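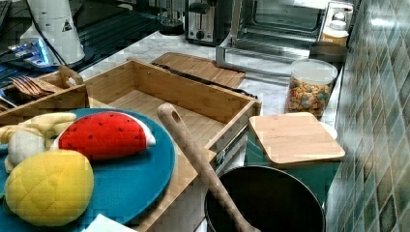 Equipment Planning for Automation Projects
Unit 3: What the quote leaves out
Instructor: Signe Öberg

Reading before class: the Florna purchase file, all of it, including the emails at the back.

Most of you will one day be handed a quote for a robot arm and asked whether the price is fair. Wrong question, or at least an early one. The arm is the line everybody argues over, and it is the line least likely to surprise you. Surprises come from the things listed as "accessories" or "site preparation," and from the things that aren't listed.

Take the Florna file. Jornico quoted the arm and gripper together, and the buyers spent two meetings knocking down that figure. Then the first supplementary invoice came in: $1,202 for mounting and cable work. The second was $670 for replacement gripper fingers. Neither is a scandal. Both were approved in one afternoon by Holger Kristiansen, who had no budget line to charge them to.
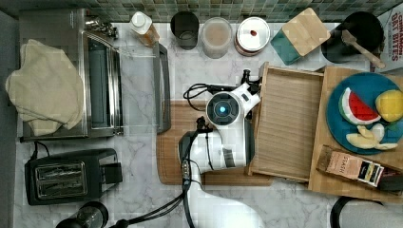 Cable management deserves its own line in any plan you hand in to me. Vendors fold it into "installation" and then install as little as they can. Ask where each cable goes when the arm is reaching, and who pays when one snags. With a coiled cable looping out beside the sensor housing and another bundle running down toward a black appliance, over a counter that also holds a pot, a toaster and a toaster oven, I would want that answer in writing. I would also want a price for clearing and resetting the work area, in hours of a person's time. I have yet to see a vendor include one.

Props and test objects

Cheap, and therefore badly planned. Plush fruit costs very little next to an arm. Choosing it is still a decision about what you will be able to claim later. A gripper that does well on a soft toy has told you something about soft toys. If the proposal says "food handling," find out which food.

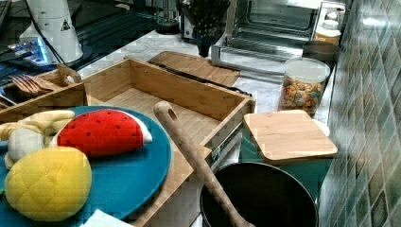

The same goes for utensils, boards and containers. Budget for spares of whatever you start with, bought at the same time. Tyra Backlund's notes in the file describe what happened when a board was replaced with a slightly thicker one: 2 days of recalibration, charged to nothing in particular.

On demos

Golestani and Zilance both offer them. Go, but bring your own objects and ask to lay them out yourself. Watch how the sales engineer takes this.

For next time

Rewrite the Florna budget on one page. Add the lines you think are missing and put a name beside each. "Miscellaneous" will be returned unread. Send questions to Liv Sandberg before noon on the day of class.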